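Hilo sobre cambiar la encimera de la cocina sin cambiar los muebles. Lo terminé en febrero y varios me habéis preguntado por precios y plazos.

Pedí presupuesto en dos sitios. En Drullis no bajaban de 2.475 euros con montaje y retirada de la vieja. En Varkwood me hacían solo el corte, y el resto corría de mi cuenta. Elegí lo segundo.

Medid la pared en tres puntos: al fondo, a media profundidad y delante. La mía se desviaba 2 centímetros de un extremo al otro. En una casa antigua es lo normal, y el plano del piso no lo recoge.

El tablero medía 200 de largo. No cabía en el ascensor y lo subimos por la escalera entre Debashish Sivakumar y yo. Cuatro pisos. Hablad antes con los vecinos si el rellano es estrecho.

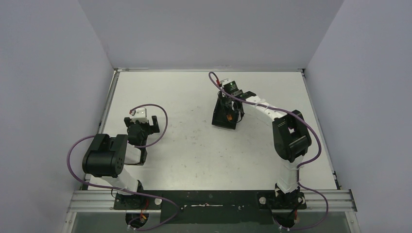
El color: dudé entre blanco roto y gris claro. Me quedé con el blanco roto. Se ven más las migas, pero la cocina da a un patio y hacía falta luz.

El hueco del fregadero lo cortaron en el taller. Pedid que sellen el canto del corte antes de entregarlo. A un compañero no se lo sellaron y en un año se le hinchó.

Contra la pared, silicona neutra con fungicida. Tapad con cinta a los dos lados, alisad de una pasada y quitad la cinta enseguida - si esperáis, se levanta el borde. Luego un día entero sin usar el grifo.

Gasté unos 98 euros en material suelto: silicona, escuadras, tornillos y una sierra de calar de segunda mano que ya he prestado tres veces.

Lo que haría distinto: cambiar el grifo a la vez. Lo dejé para más adelante y ahora tengo que meterme debajo del fregadero con todo montado.

Me preguntan por el mantenimiento. Jabón neutro y bayeta, nada de estropajo. Las ollas calientes, siempre sobre salvamanteles.

El lunes subo las medidas y la lista de tornillos. Los tiradores son otro tema, los de Hirero siguen sin llegar.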